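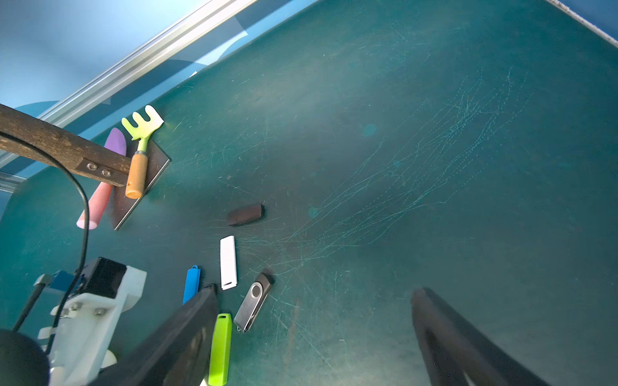 A well-used tabletop, scratches and all.

About Us

Grernthorpe Community Land Trust looks after land and buildings on the east side of town so that the people who live here can go on using them. We hold the leases, we sit through the planning meetings, we argue (politely, most of the time) over drainage, and when a piece of ground is about to change hands we try to make sure the neighbors hear of it before the fence goes up.

It all began with the Prurlow ballfield. The field had been leased to the youth league on a handshake and a one-page agreement that had run out years earlier, and when the county put the parcel on its list of surplus land, the league had very little to stand on. Delia Dobre, whose back gate opens onto the outfield, started knocking on doors one Saturday and came home with 834 signatures by the end of the following month. The county agreed to talk. Those talks went on a good deal longer than any of us would have liked, but they ended with a proper long-term lease, and the trust was set up to hold it.

We have grown since then, a little at a time. Today we look after 17 parcels, from the ballfield and the old Suvarna Street school building down to a strip of grass beside the bus turnaround that is barely wide enough for its own bench (we are very fond of it!). Four of us are on staff, and we share the upstairs rooms at Suvarna Street with the tenants' advice desk and a choir that practices louder than you would believe.

What we do day to day

Most of our work is paperwork, and we'd rather say so up front. We negotiate leases with the county and the school district, collect modest rents from the clubs and groups that use the buildings, and put that money back into roofs, boilers and mowing. We read every planning application that touches our side of town and write up a plain summary for anybody who wants one. If you have ever tried to make sense of a zoning notice stapled to a light pole, you'll know why we started doing it, and the summaries now go out to nearly 2000 households.

We also speak up when new housing is proposed. We want homes built here, and plenty of our own members are waiting for one. We also want the playing fields, the footpaths and the parking to be settled before the first foundation is poured, and we'll keep turning up and asking until they are.

Right now the big one is Zurklow Yard, the former freight land behind the water tower. The draft plan moves the community garden to the north end of the site, and Brunello Marras, our lease manager, is working with the gardeners on terms that would let them stay put until the new beds are ready. Notes from those meetings are kept in the front hall, in the blue binder.

Come and see us

The office door on Suvarna Street is open in the mornings, and there is usually coffee. Membership is open to anyone who lives or works in Grernthorpe, and members vote on the board every March. Ring the bell on the left; the one on the right belongs to the choir.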